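Doing the maintenance on the cell we call Gisell this afternoon, so a thread on how we keep a small pick-and-stack arm in order. Mostly for people who've just been handed one and a ring of hex keys.

Gisell is a tabletop cell. One arm bolted to a white top, a two-finger gripper, coloured cubes, and marked squares to stack them in. It gets used for testing grasp code before anything goes to the bigger cell at Nirkby.

The cycle counter read 1,818 when I shut it down. That's since the last full going-over. I service it every 400 for the quick stuff (fingers, cable, bolts) and do the full one when the quick stuff stops fixing things.

What sent me in this time: the gripper was letting the second cube down a few millimetres off centre. Always in the same direction, whichever colour it was carrying. Random error I'd look at the camera first. Same-way error I look at the metal.

Started at the base. Power off, arm parked, then a torque wrench on every bolt in the base plate. One turned before it clicked. I backed them all off a little and brought them up again in a cross pattern, two passes.

If you only ever tighten the loose one you end up with a plate that's pulled down on one side. I did exactly that on my first arm and spent two days blaming the calibration.

Next, the cable. It needs enough slack at the lower joint for the full swing, and little enough that it can't catch on anything. I move the arm by hand through its range with the brakes released and watch the loop the whole way. Someone holds the arm while the brakes are off. Always.

Replaced one cable tie that had gone hard. Left the tail end of the new one facing away from the link. Trimmed flush, because a tie cut on an angle will open up your knuckles.

Fingers came off after that. Wiped the mounting faces with isopropyl, checked both for burrs, ran a fine file over one edge. Back on with the medium-strength threadlocker. The strong one is for people who never plan on changing a finger.

The two fingers on this gripper aren't interchangeable, so I put a dab of paint pen on the hidden face of one and the matching spot on the mount. Saves an argument later.

Then zero the gripper. Close it on nothing, set closed. Close it on the gauge block, which is 40 mm, and see what it reports. It was reading a bit fat. Redid the zero and it came good.

Last job before running it is teaching the table again. Three points minimum for the plane, and I spread them as far apart as the arm will comfortably reach. Points bunched up in the middle give you a plane that tilts out at the corners.

The tabletop itself gets a wipe and that's all. It's scuffed and full of old holes and I've stopped caring. The marked squares matter more. If the tape lifts at a corner, the vision picks up the shadow under it and the square grows an extra side.

Test routine after a service is dead simple. Slow speed, hand near the stop, stack one cube on another inside the black square, then go back for the green.
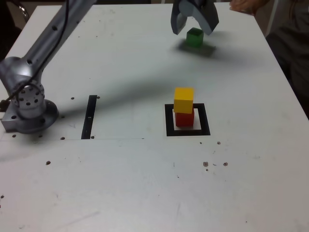
How often should you re-teach the table plane? Any time the base bolts have been touched, and whenever the arm or the table gets a decent knock. Otherwise I leave it alone until the full service.

Ran the routine at slow speed, then half, then full. I don't jump straight to full after the fingers have been off – a loose finger at slow speed is a nuisance, at full speed it's across the workshop.

Settings worth writing down somewhere that isn't the controller: gripper zero, grip force, the plane points, and the approach height. Ours live in a paper notebook in the drawer under the cell. The controller on the Claridbridge cell lost its config in September and the notebook had it going again before lunch.

Still on the list for Gisell: a proper strain relief where the cable leaves the base, and a spare set of fingers. I've asked Peixoto for a quote on both. Will add to this thread when the parts turn up.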